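Drallurero: Block Picking Data from the Firnville Robotics Club
README, February release

Hi and welcome! Drallurero is the bin picking set we put together in the club this winter, and we're really happy to share it. It holds 1,800 pick attempts on red and green blocks, split into 24 sessions, with the joint log and video for each one (yes, the misses are in there too – please use them!).

Every attempt has its own folder. Inside you'll find video.mp4, joints.csv and a short notes.txt typed in by whoever was at the pendant. Joint angles are in degrees, logged at 50 readings a second. The label column says "held", "dropped" or "missed". 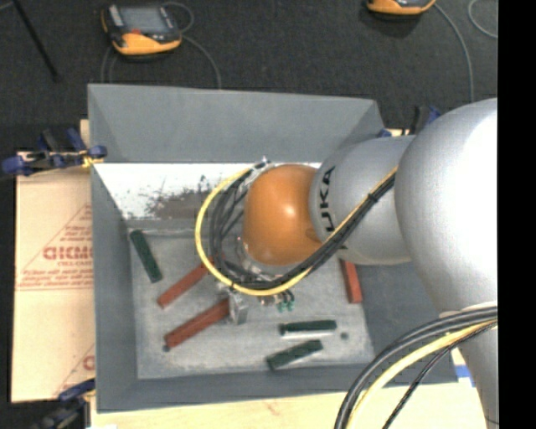
Sessions 1 to 4 were our learning sessions, so expect slow approaches and a lot of second tries. Cledwyn Gethin rewrote the approach path after that, and the motion gets much smoother from session 5 on. We still get excited watching those back to back!

Blocks lying close to a wall are the hard ones. Haf Bellis pulled 100 of those attempts into a folder called walls, and if you only have one evening to play with the data, start there. The Pritchard team tried it with their own grasp planner and sent us some great plots, now in the extras folder.

Known problems
Session 9 has no notes files.
In session 17 the video clock runs ahead of the joint log. Use fix_clock.py before you line them up.
"Dropped" and "missed" were mixed up a few times early on – fixes are welcome.

Free for classes, clubs and hobby projects. If you build something with it, please bring it to the Dulton meet and show us!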